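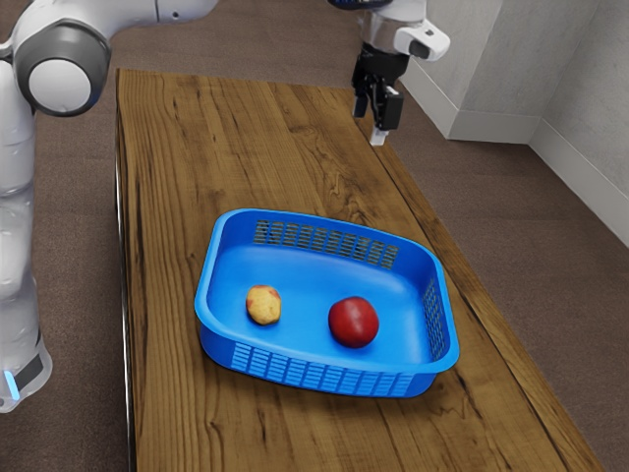

What does a shallow bore allocation cover?

It covers stock water and household use, measured at the meter and reported by the license holder every six months.

Filed under: Short Fiction / Land & Water
December | By a contributor

The Droltov meter had read the same figure for 48 days. The inspector wrote it down twice, once on the form and once in her own notebook, and asked the farmer when he had last run the pump.

"This morning," he said.

The unit was a Surex, two-inch, installed under the old rules. Under the new ones it was noncompliant by reason of its age. A working replacement had to come from Ibarra, and the supplier in Ibarra would not ship without a permit number. The permit number was issued on receipt of a valid reading.

She explained this at the gate. He listened with one hand on the post.

"So what do I water with?"

"Your allocation is unchanged. You can't demonstrate that you've used it."

"Have I used it?"

She looked at the form. There were two boxes, Exceeded and Not Exceeded, and a line for remarks. Across the Zulik road the sorghum stood green to the fence.

She ticked Not Exceeded. Under remarks she wrote that the impeller had seized and that the pump was audible from the gate. Then she drove to the next bore, where the meter was running and the pump was off.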